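FALTURACH PAUSES CUP-HANDLING SESSIONS AFTER GRIPPER FAULT, SHARES WHAT WE KNOW SO FAR

For release: October

OLTON – I run the handling team at Falturach, and I'd much rather be writing to you about a launch. Instead I get to tell you about a grip fault, why we stopped work for a while, and what we're changing before our cup-handling product, Irkameck, goes anywhere near a customer's counter.

So, what happened? Our people teach Irkameck by doing the job themselves with a pair of hand-held grippers. They pick up lidded cups, move them, set them down, and the software learns from all of it. During one of these sessions in October, a gripper kept closing after the operator had let up on the handle. The cup buckled, the lid popped off and coffee went over the operator's wrist. It was lukewarm, thank goodness, and the operator was fine and back at the bench the same afternoon. But we had been planning to move to hot drinks the very next week, and that's the part that made my stomach drop a little!

We stopped all sessions within the hour and went back through the logs. Out of 393 recorded grasps from that stretch of work, we found 5 where the jaws closed further than the handle told them to. Four of those did no harm that anyone noticed, and they really should have been caught by our own checks. They weren't, and I'm sorry about that. 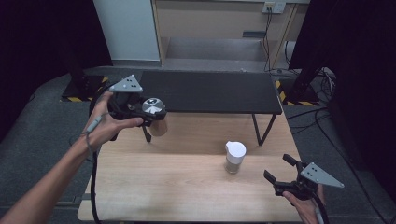 Cup handling with a pair of hand-held grippers at our Olton workspace.

The cause, as far as we can tell, is a worn connector where the cable meets the handle. When the cable got tugged at a certain angle, the signal dropped for a moment and the gripper carried on with the last thing it had heard, which was "close." We've been able to repeat the fault on the bench with the same unit (it took us most of a day of wiggling, but we got there). We asked Wuyts, an outside test shop, to try it independently, and their report is due to us before the end of the month.

Sessions are running again, with some new rules. Every cable and connector gets checked at the start of a shift. If the signal drops, the gripper now holds still instead of finishing its last command. Closing force is capped at about 80 percent of what we used before, and we've retired 2 handles that showed the same wear. Hot liquids are off the table until the Wuyts report is in and we've acted on it.

What does this mean for the schedule? The first customer trials of Irkameck will slip. I don't have a new date yet – I'd sooner give you none than one I have to take back. Customers already signed up for a trial will hear from me directly, and they can step out at no cost if the wait doesn't suit them.

We'll post the Wuyts findings on our website once we have them, including anything unflattering.

About Falturach
Falturach builds handling tools for cafes and canteens from its workspace in Olton. Irkameck is its first product for lidded drinks.

Media contact
Falturach press desk, Olton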